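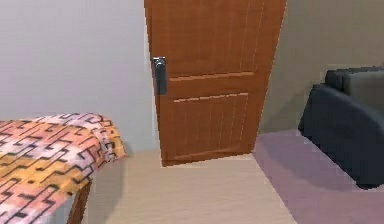 Clostard Extends Home Draft-Proofing Program to Mornuslow

Print this page | E-mail this release

MORNUSLOW – Clostard, the regional home repair cooperative, will begin taking applications in March for its draft-proofing program in Mornuslow. The program has operated in Quiambao for the past two winters and covers the sealing of doors, windows, attic hatches and floor gaps in older houses and apartments.

Under the program, a two-person crew visits the home, checks for air leaks and carries out the work on the same day where possible. Most visits take between two and four hours. Households pay a flat fee of $15, and Clostard covers the remaining cost of labor and materials. The fee is waived for anyone already receiving help with heating bills.

In Quiambao, crews completed work in 1623 homes. The cooperative recorded 2147 requests over the same period. Those who were not reached before the end of the season have been carried over and will be visited first when work starts again there. Applications from Mornuslow will be handled on a separate list, so neither town will wait on the other.

Work offered under the program includes:

Weatherstripping on exterior doors, and on interior doors that lead to unheated rooms
Door sweeps and threshold repair
Caulking around window frames and trim
Insulated covers for attic hatches
Sealing of gaps where pipes enter through floors or outside walls

The program does not cover window replacement, new doors, roof work or repairs to furnaces and boilers. Crews will note any such problems on the visit sheet left with the household, but they cannot quote prices or recommend a contractor. Doors that stick or have dropped on their hinges will be adjusted if this can be done with hand tools. Doors will not be planed or cut down without the written agreement of the owner.

Materials will be supplied by Luver, which makes weatherstripping and door sweeps and has supplied the Quiambao crews since the first winter. Sweeps come in white, brown and gray. Residents may choose a color when they apply – if no choice is marked on the form, the crew will bring brown.

Eleven workers will be based at the Clostard depot in Mornuslow. Six are transferring from Quiambao and five have been hired locally. All crew members carry a Clostard identification card, and residents are encouraged to ask for it before letting anyone in. Clostard does not sell door to door and does not take payment in cash at the home.

Both renters and owners may apply. Renters need a signed consent form from the landlord, available from the depot or by mail. Landlords with more than four units in one building should contact the depot before tenants send in separate forms, so that the visits can be scheduled together.

Homes must have been built at least 30 years ago. Mobile homes are eligible if they are on a permanent lot. Houses that are currently being remodeled should wait until the work is finished, as new trim and flooring often change the gaps that need to be sealed.

Before a visit, residents are asked to clear three feet of space in front of each outside door and to move furniture away from windows. Pets should be kept in a closed room. Someone over 18 needs to be home for the whole visit.

Application forms will be available at the Mornuslow depot, the public library and the town office. The depot counter is open from 8 a.m. to 4 p.m. Completed forms can be dropped in the box at the side entrance at any hour.

About Clostard
Clostard is a member-owned home repair cooperative serving Quiambao, Mornuslow and the surrounding townships. It provides minor repairs, weatherization and seasonal maintenance.

Print this page | E-mail this release

Comments (4)

hillside_renter
Does the landlord form have to be notarized? Mine lives out of state and takes forever with anything like that.

Clostard Office
No, a signature is enough. A scanned copy is fine too.

PorchLight52
They did our place in Quiambao last winter. Back door is much better, front still whistles a little when the wind is from the west. Crew was polite and swept up.

gm_mornuslow
Can you apply for just the attic hatch? The doors are all new.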